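用了两个冬天的 Bumell 大桌子，说说我的真心话

先说结论给赶时间的朋友：桌面我打高分，桌腿及格，说明书零分，客服看运气。好了，下面是给不赶时间的朋友的，会有点长，泡杯茶吧。

起因是我原来那张小书桌实在挤得不行了。电脑占一块，杯子占一块，再放个本子，胳膊肘就悬空了。我又是那种干活要把东西全摊开的人，做手账、裁纸样、拆快递、包饺子（对，包饺子也在这张桌上，我家厨房台面只够放个砧板），所以一直想要一张没有抽屉、没有隔板、平平整整一大块的桌子。听起来要求很低对吧？我找了一整个秋天！现在的书桌个个都要给你加点东西，加个书架，加个杯托，加一圈会变色的灯。我就想要一块板四条腿，怎么这么难。

最后是在 Listico 上翻到 Gokmont 家的 Bumell。商品页做得特别朴素，就几张图，连个模特都没有，我反而有点放心。同一页还推荐了他家的 Cortés，比 Bumell 窄一截，带一层搁板，价格高一点。我在两款之间来回切了好几个晚上，最后还是选了 Bumell，理由很简单，我怕膝盖磕到搁板。我上一张桌子下面就有根横梁，膝盖上的乌青就没断过。

颜色选的是浅米色。当时还有深棕和白色，深棕我妈喜欢，说耐脏，我说耐脏就是脏了看不见呗，她不理我了。白色我用过，晚上开台灯晃眼睛。浅米色是我在商品页上看着最舒服的一个，到手以后色差不大，白天看偏暖一点点，阴天看就淡一点，和我家的墙也搭。

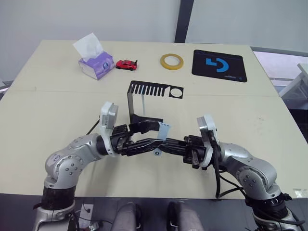
Bumell 的桌面，浅米色款

再说到货。整整等了16天！中间物流信息停在同一个地方一动不动，我每天早上刷牙的时候刷一遍，刷到后来都有感情了。问 Listico，让我问 Gokmont，问 Gokmont，让我问物流，物流说在路上了亲。等到一月的一个晚上，快递小哥终于打电话来，说东西太沉，能不能下来搭把手。我穿着拖鞋就下去了，那个冷啊。

包装倒是挑不出毛病。四个角都有厚厚的护角，板面上贴了一层膜，撕膜的时候特别过瘾，那个声音我能听一下午。箱子很结实，后来让我家猫占了大半年，到现在还舍不得扔。

组装我要好好吐槽一下。说明书只有一张纸，图小得像邮票，左腿右腿画得一模一样，可是实物的孔位明明是分左右的！我第一遍装反了，装到最后一颗螺丝怎么都对不上，只好全拆了重来。拆的时候才看见腿的内侧贴了个小小的字母标记，说明书上提都没提。配的那把小扳手也太短了，拧到后面手心通红。我的建议：先去翻一把长一点的内六角扳手出来，把桌板面朝下放在毯子上，看清楚字母再动手，螺丝全部先带上几圈，别一颗一颗拧死。翻过来一定要两个人，我一个人翻的，腰疼了好几天，别学我。

装好以后第一感觉是，哇，好大。第二感觉是，怎么有点晃？后来发现是我家地板不平，桌腿底下有可以转的脚垫，调一调就好多了。不过我得讲公道话，调完之后正常写字打字是稳的，可你要是趴在桌边用力擦橡皮，或者揉面，还是能感觉到它微微跟着你动。揉面这个事我后来改到厨房去了，站着揉，憋屈是憋屈一点。

好，重点讲桌面，这是我给高分的地方。

首先是好打理。酱油、咖啡、水彩、502 胶水，这几样我全在上面洒过（我是什么人啊）。酱油和咖啡湿抹布一擦就没了，水彩要用一点洗洁精，胶水最惨，留了一个指甲盖大的硬块，我拿旧银行卡慢慢刮掉的，刮完对着光看有一点点发亮，平时看不出来。红色马克笔我劝你别试，我现在靠左手边还有一道淡淡的粉色，酒精擦过，牙膏擦过，网上那些偏方我擦了个遍，它就在那儿了。

其次是不反光。我以前那张桌子，上午太阳一进来，整个桌面就像一面镜子，我得把纸挪来挪去躲着看。这张没有这个烦恼，台灯打下来也是柔柔的。我晚上经常十点多还在桌边裁东西，眼睛明显没以前那么累，也可能是我换了台灯，这个我不敢打包票。

还有就是手感。冬天胳膊放上去不会一激灵，夏天也不粘皮肤。桌边做了一点点圆，不锋利，可是也没圆到东西会滚下去的程度。这种小地方商品页一个字都没写，他们怎么不写呢，我要是卖家我就把这条放第一行！

缺点也有。怕划。美工刀直接在上面裁是肯定不行的，这个怪不了谁，可是有一次我只是拖了一下底部没包边的花盆，就拖出一道印子来，心疼死我了。后来我学乖了，花盆垫杯垫，裁东西垫切割垫，重的东西一律抬起来挪。要是家里有小朋友喜欢开小汽车，你们自己掂量。
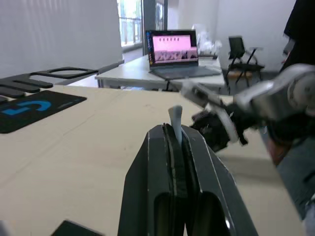 Sarahí Tovar 在我上一篇下面留言，说她那张 Bumell 用得比我久多了，划痕这种事前半年最在意，后面多了反而就融在一起了，她真正后悔的是没有早点把螺丝重新紧一遍，等到桌腿开始吱呀响才想起来，有一个孔已经有点松了。她还说别买他家配套的那个桌垫，味道散了很久都散不掉，而且尺寸比桌面小一圈，放上去怎么看怎么别扭。

看完留言我当天晚上就钻到桌子底下去了，真的有两颗松了！所以大家记一下，装好之后过两三个星期再紧一遍，之后换季的时候想起来就摸一摸。桌垫我本来放在购物车里的，也默默删掉了。我现在用的是一块旧的毛毡，从别的地方裁下来的，边上有点毛，反正只垫在键盘下面。

再讲讲大小和摆放，这个私信里问得最多。我是长边靠墙摆的，一头放电脑，另一头空出来随便折腾。深度很够，显示器推到最里面，前面还能放下一本摊开的大本子，胳膊肘终于有地方待了！可是太深也有太深的坏处，靠墙那一条我坐着够不着，于是变成了各种小东西的养老院，回形针、干掉的笔、不知道哪来的纽扣，隔一阵就要站起来清一次。如果你房间小，我建议老老实实去量，用胶带在地上贴一个框出来，再把椅子拉开的距离也算进去。我当时就没算椅子，结果柜门只能开一半，后来是把柜子挪了。

走线基本等于没有。桌面没有开孔，底下也没有线槽，电线就那么垂下来。我自己买了粘的理线夹，粘在桌板背面，掉过几次，换了带螺丝的才好。桌面没孔这件事我是喜欢的，我要的就是一整块，可是如果你设备多，又受不了线从后面挂下去，要有心理准备。

还有一个小发现，浅色桌面找东西特别快。我以前那张深色的，黑色发夹、黑色笔帽掉上去等于隐身，我能对着桌子找五分钟，现在扫一眼就看到了。反过来白色的小纸屑就不太显，裁完纸要用手抹一遍，不然第二天袖子上全是。 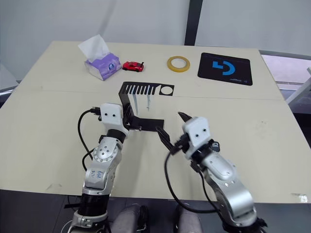
黑色的东西放在浅米色桌面上，一眼就能看见

客服我也简单说两句。我因为少了一个脚垫找过 Gokmont，第一个客服让我拍照，拍了，让我再拍，又拍了，然后就没有然后了。隔天换了一个客服，什么都没问，直接给我补寄了，还多塞了一个。所以我说看运气。Listico 那边基本就是传话的，别指望。

Cortés 那款我后来在同事家里摸到过，桌面手感是一样的，搁板比我想的高，我坐下去膝盖没碰到，可是我腿短，个子高的朋友还是去试坐一下。稳倒是确实比 Bumell 稳，大概是搁板拉住了腿。如果你主要是写字办公，东西不太摊得开，我觉得加那点钱买 Cortés 也说得过去。像我这样什么都往桌上堆的，还是 Bumell 痛快。

价格我就不写了，我买的时候和现在差挺多的，看着怪难受。他家好像换季的时候会降一波，不急的话可以等等，急的话嘛，买了就别再点进去看了。

还有人问会不会有味道，刚拆开有一点，我开窗放了几天，之后凑近了闻也没什么了。鼻子特别灵的朋友可以先别急着在上面吃饭。

脚垫的调法有点绕，文字说不清楚，我下次紧螺丝的时候一起写。有想问的先留在评论区，我一般晚上猫睡了以后回。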